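Skosance Glass Workshop Opens Again in May

The glass workshop in Skosance will open its doors again in May, after a winter in which the main furnace was out of use. The town council has confirmed that the repair is finished and that the building passed its safety check.

The workshop belongs to the cultural association Claltora, which offers evening courses for beginners. This year there will be 4 courses, each with 3 lessons, and the lessons start at 6 p.m. The price stays the same as last year, 60 francs for one person, materials included.

The repair was paid partly by the town and partly by the residents. A collection at the spring market brought 1,515 francs, more than the association had expected. The new burner was delivered by the firm Stöckli, which also will make the yearly control of the furnace.

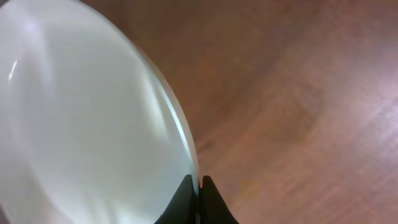

Places in the first course are already taken, but for the other courses it is still possible to register at the town library or at the Plerel bakery. Children can take part from the age of ten if an adult comes with them.

The association also asks visitors to not park in front of the workshop, as the street is narrow and the bus must pass there. Parking is free behind the school in the evening.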